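Is the all-inclusive upgrade at Rulden Bay worth it for a family of four?
Posted in: Resorts and Packages

tinlizzie_perth
We've got a week booked at the Trora Rulden Bay in September, two adults and two kids (nine and thirteen, the thirteen-year-old eats like a shearer). At the moment we're on room and breakfast. The resort has emailed me three times offering to "elevate our journey" to all-inclusive for another $1469 for the lot of us. I rang to ask what's in it and was read the brochure in a soothing voice.

What I'd like to know from people who've stayed there:

Does all-inclusive cover all the restaurants or only the buffet? The website says "selected dining experiences", and I've been alive long enough to worry about the word selected.

Are there cheap places to eat within walking distance? The map shows a village called Tomel just up the coast but I can't tell if there's a footpath or a cliff.

Can you self-cater at all? We've got one of the garden rooms with a kitchenette.

We don't drink much. My husband would say he doesn't drink much. Budget for the week outside the room is meant to be $952, a figure I arrived at by looking at the savings account and feeling unwell.

Ta in advance.

Jozef Geerts
We stayed twelve nights in a garden room, same kitchenette, two teenagers. I'll go through your points in order.

Restaurants. There are four. All-inclusive gets you the main buffet whenever you like, the pool grill at lunch, and one dinner each at the Italian and the seafood place for every stay of up to a week. Second visits are charged. You have to book the dinners at the desk near the tennis courts, which opens at 8 am, and by 8.15 you'll be offered a table at half past nine at night. Send the husband down in his thongs at 7.45 on your first morning. There'll be a queue of other husbands.

Snacks are included until 6 pm. After that, a toastie is a commercial transaction.

Walking. Tomel is a 500 metre walk from the back gate, not the main entrance. The main entrance takes you along the highway and you'll regret it. Back gate, past the laundry, left at the boat ramp. It's a proper path and it's lit, though I use lit generously. There are three or four family places where the four of us ate well for a good deal less than the resort's Italian. The fish place with the blue chairs shuts on Friday for reasons we never got to the bottom of.

Self-catering. The kitchenette has a fridge, a kettle, a two-ring cooktop and a single frying pan that has seen terrible things. Good enough for breakfasts and a pot of pasta. The Nwosu supermarket in Tomel is a decent size and does roast chooks from late morning. The resort doesn't love you carrying an esky through reception, but the garden rooms have their own side path, so the question need never arise.

On the money: we did breakfast at the resort, lunch from the fridge and dinner in Tomel most nights, and didn't miss the wristband. The upgrade makes sense if you plan on sitting at the pool bar from opening. Two adults drinking cocktails with real commitment might break even by Wednesday, but they wouldn't remember doing it.

One warning. If you say no by email they offer it again at check-in, and then again on a card on your pillow. The pillow price was $60 less than the email price when we were there. So there's no rush, whatever the countdown clock says. 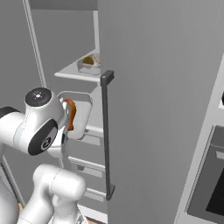

A look in the fridge before the Tomel run

I'd also take your own sharp knife in checked luggage, plus a couple of zip bags and some tea. What the resort calls tea is a matter for its conscience.

sandyfeet61
We had AI and LOVED it!! Never touched my purse the whole time, except for the spa, the snorkelling, the safe, and the photo they take of you with the parrot. The dessert table is unreal. Haven't been to the village so can't help there, we didn't leave the resort. Didn't know there was a village tbh. Take bug spray

tinlizzie_perth
Thanks both. Jozef, that's more than I got out of forty minutes on hold. We'll stick with breakfast only and hold out for the pillow. The teenager has been told about the roast chooks and is now looking forward to the holiday for the first time.

Sandyfeet, is the parrot extra per person or per parrot?

sandyfeet61
Per photo! But they do a fridge magnet as well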